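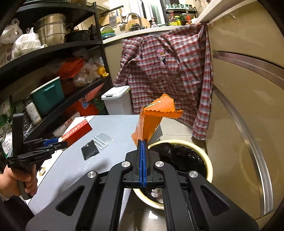 Clear the Table First

By Llinos Rees

I want to make a case for the least glamorous job in the house, the one I have come to love: going over the table at the end of the day and putting the trash in the trash. Before the dishes, before the sweeping, before anyone opens a cabinet and starts "organizing." Wrappers, torn bags, the twist of paper that came around something. Out they go!

I grew up in Skustdale in a house where tidying meant moving things. My mother moved the mail to the sideboard, my father moved it back, and an empty cracker bag could live on our kitchen table for most of a week because it looked, from across the room, as if it might still have crackers in it. That is the trouble with packaging. An empty bag takes up as much room as a full one, and it has brighter colors than anything else you own.

So my first rule is to pick up every bag and give it a squeeze. If there's nothing in it, it goes straight in the bin, and I mean straight, in the same motion. Don't set it down "for now." I have a whole theory that "for now" is where clutter comes from, and my friend Giorgia Costa, who has heard the theory more than once, will tell you I can go on about it through an entire dinner.

My second rule is that the bin comes to you. Most of us keep the kitchen trash behind a door, under the sink, with a lid you have to fight. Fine for coffee grounds. But when you're clearing a table, put a plain open bin on the floor right beside it, with a liner in it, and leave it there until you're done. No lid! A round one is lovely because it has no wrong side. I bought mine in Nekthorpe years ago and it has outlasted 2 vacuum cleaners and a sofa.

Put the liner in generously, too. I like plenty of bag folded over the rim so it doesn't slide down the first time something heavy lands in it. Kenneth Guthrie, my neighbor, trims his to fit and then complains about fishing them out. We've agreed to differ.

Now, people who write to me about this (and they do, bless them) tend to say that the table isn't the problem, the shelves are. They have a rack full of pots and boxes and they want to know about baskets and labels. I like a full shelf. I think a tall open rack with the pots stacked where you can reach them is one of the most cheerful things in a home, and I'd take it over a wall of closed doors any day. Things on a shelf have somewhere to be. The stuff on the table is what needs deciding about, and once the trash is gone there's so much less of it to decide. A tin, a box, a packet of something. You can put those away while the kettle boils.

I timed myself last November, just to see. With the bin beside me the whole table took up to 3 minutes, and that included reading the back of a box I'd meant to throw out. Try it tonight, before the dishes. And then do please write and tell me what was under the newspaper.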